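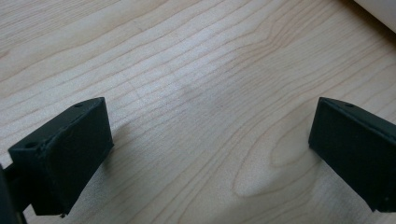 Programme and abstract data for the Ilport meeting on crystal growth and thin films. Last full update: September 26, 2019. The meeting itself is in November, so expect changes to the talk order until then.

## What is in the repository

- `abstracts/` has one plain text file per accepted abstract, named by submission number
- `programme.csv` has one row per talk, break or poster slot
- `people.csv` lists presenting authors and chairs
- `rooms.csv` gives room names and seat numbers
- `build/` holds the scripts that make the printed booklet and the web pages

Oral talks and posters share one numbering. Gaps in the numbers are withdrawn or rejected submissions and are left as they are. Please don't renumber.

## Fields in `programme.csv`

| Field | Meaning |
|---|---|
| `slot_id` | Session letter plus position, e.g. `C04` |
| `start` | Local time, 24-hour clock, `HH:MM` |
| `length` | Minutes, including questions |
| `type` | `plenary`, `invited`, `oral`, `poster`, `break` |
| `abstract_no` | Empty for breaks and opening remarks |
| `chair` | Key into `people.csv` |
| `room` | Key into `rooms.csv` |
| `session_colour` | Colour used for the session on the wall plan and badges |

There is no end time column. The build script works it out from `start` and `length`, and stops with an error if two slots in the same room overlap.

Plenary talks are all in the Engelbrecht hall, which seats 300. The parallel sessions are split between Terine and the small lecture room next to it. The poster boards are in the foyer, and poster slots have `foyer` in the room column even though it has no seat number.
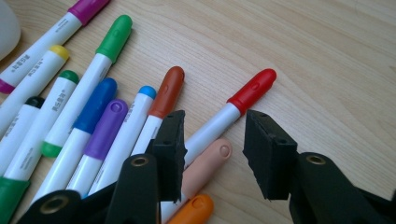 Session colours are assigned by hand once the list of sessions is fixed, and each session keeps its colour through every later version. Use a plain colour word in lower case. Magenta and yellow are both fine. Don't use two shades of the same colour for sessions that run at the same time. The script maps each word to a print value through `build/colours.txt`, so add a line there if you bring in a new one.

## Abstract files

Each file starts with a short header (title, authors, affiliations, topic code), then a blank line, then the body. The body limit is 500 words. Longer ones are rejected by the checker with the word count in the message. Chemical formulae are written inline without subscripts, so `Al2O3` and `GaAs`. The booklet template sets the subscripts from a lookup table, and it sometimes gets alloys with fractional composition wrong. If you see `x` printed at full size in the proofs, that is why.

Figures are not stored. Authors who sent one with their abstract were asked to keep it for the talk.

## Building

```
cd build
make check
make booklet
make web
```

`make check` needs to pass before anything else will run. The booklet is set in 11 point and comes out as A5 pages. The web target writes to `build/out/` and does not upload anything.

## Known problems

- Accented letters in older abstract files may be in the wrong encoding. Convert to UTF-8 when you find one.
- Two authors share the same surname and initial, and `people.csv` keys are built from those. One has a `-2` added.
- Session F has 12 talks and runs past the coach departure. Still open.
- The Rorkemitz excursion is not in `programme.csv`. It has its own sign-up sheet.

## Contacts

Programme and chairs: Gerrit Pretorius
Scripts, booklet and web pages: Bongani Van Wyk

Corrections to an abstract must come from its presenting author. Send them as text with the submission number in the subject line.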